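How to Check a Parcel Scale for Drift and Correct Your Shipping Log

Applies to: bench scales with a flat platform and digital readout, capacity up to 30 kg
Last revised: Monday, May 26, 2003
Author: Edin Hoxha

A bench scale used for outgoing parcels loses accuracy slowly. The readout keeps returning to zero, so the error is easy to miss until a carrier reweighs a shipment and bills the difference. The procedure below finds the error, separates it into its usual causes, and gives a method for correcting log entries made since the last good check. It does not replace legal certification. If you sell goods by weight, the scale must also be inspected under the rules of your state.
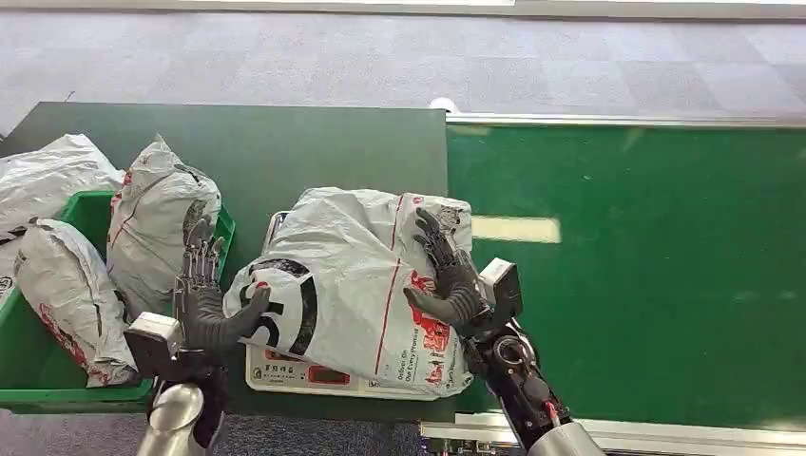
Reading time: 19 minutes

What you need

A set of test weights. One 2000 g weight and one 200 g weight are enough for most parcel work. Class M1 is adequate. Handle them with gloves or a clean cloth.
A bubble level, unless the scale has one built in.
A notebook or spreadsheet with columns for date, test load, position, reading and temperature.
The scale manual, for the calibration key sequence.

Do not use household items as test weights. A bag of flour labeled 2 kg may be off by more than the error you are looking for.

Preparing the scale

Switch the scale on and leave it on before testing. Load cells and their amplifiers change output as they warm up, and a reading taken in the first few minutes is of no use. The Prindevier manual asks for half an hour. Older Clollow units need longer, and I give them a full hour.

Level the platform with the adjustable feet. Check the level in both directions, then press lightly on each corner. If the scale rocks, one foot is not carrying load. Turn that foot down until the rocking stops, and check the level again.

Look under the platform. Tape scraps, label backing and packing chips collect between the platform and the base, and any of these can carry part of the load. Clear the gap with a soft brush. Compressed air can drive debris into the overload stops.

Close doors and turn off fans near the scale. Moving air matters more with parcels than with test weights, as a parcel has a larger surface. Air can move the last digit even when a compact test weight reads steady.

Step 1. Zero return

Tare the empty platform and write down the reading. Place the 2000 g weight in the center, wait for the stable indicator, and remove it. Write down the empty reading again. Do this four times.

The empty reading should return to zero within one division each time. If it comes back high, something is dragging. If it climbs a little further after each cycle, the load cell is creeping, and the remaining steps will not give a reliable result. Have the cell replaced.

Many scales have an automatic zero tracking feature that hides small errors in this step. Turn it off in the setup menu before you start. Turn it back on when you finish.

Step 2. Span

Place the 200 g weight in the center and record the reading. Add the 2000 g weight and record again. Remove both and repeat once.

Work out the error at each load as reading minus true weight. If the error grows in proportion to load, the span is off, and recalibration will correct it. If the error is the same at both loads, the zero was set wrong. If it does neither, go back and check the platform clearance.

Worked case: with 2200 g on the platform, a scale reads 2211 g. The error is 11 g, or 0.5 percent. With 200 g it reads 201 g. The two figures agree, so this is a span error.

Step 3. Corner load

Put the 2000 g weight halfway between the center and each corner in turn. Record all four readings. They should agree with the center reading to within two divisions.

Corner error is the most common fault in shipping rooms. Parcels get dropped on the front edge of the platform, and the mount bends slightly over time. Some scales allow corner adjustment through software. On others the cell mount has to be filed or shimmed, and that is bench work for a service shop.

Until the fault is repaired, keep parcels centered. For long parcels, put a rigid board on the platform, tare it, and center the parcel on the board. Check first that the board plus the parcel does not exceed the rated capacity, since the tare weight counts against it.

Step 4. Calibrate

Follow the key sequence in the manual. Most units ask for an empty platform, then a stated weight. Use only the weight the display asks for. After calibration, repeat Steps 1 and 2 and log the new readings beside the old ones.
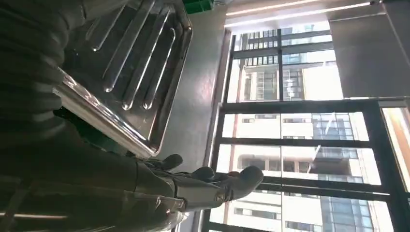
Boris Stojanović writes that Step 4 should warn people about sunlight. His scale sat on a bench by a south-facing wall of glass, passed every check at eight in the morning, and read almost 4 g high on a 2000 g weight by early afternoon. Moving the bench into shade cured it, and he had by then calibrated the scale twice for nothing.

The point is a fair one. Calibrate at the temperature at which the scale is normally used, and log that temperature. If readings shift with the time of day, test once in the morning and once in the afternoon before you change any setting.

Correcting the log

Find the date of the last passing check. All entries after that date are suspect. For a pure span error, divide each logged weight by the ratio of reading to true weight. In the worked case the ratio is 1.005, so a logged 3015 g becomes 3000 g.

Keep the original figure. Put the corrected figure in a new column with the date of the correction and your initials. Only parcels that cross a rate break after correction need a billing adjustment. Sort by corrected weight and look at the entries close to each break.

A corner error cannot be corrected this way unless the log shows where each parcel was placed. Mark those entries as uncertain.

Check interval

Monthly is enough for light use. In daily use, do the zero return and a single span reading each week, and the full set each month. Also test after the scale has been moved, dropped on, or overloaded. The log sheet from Skarnwood has been updated since April to include the temperature column. The Ivanov sheet has not, so write the temperature in the margin.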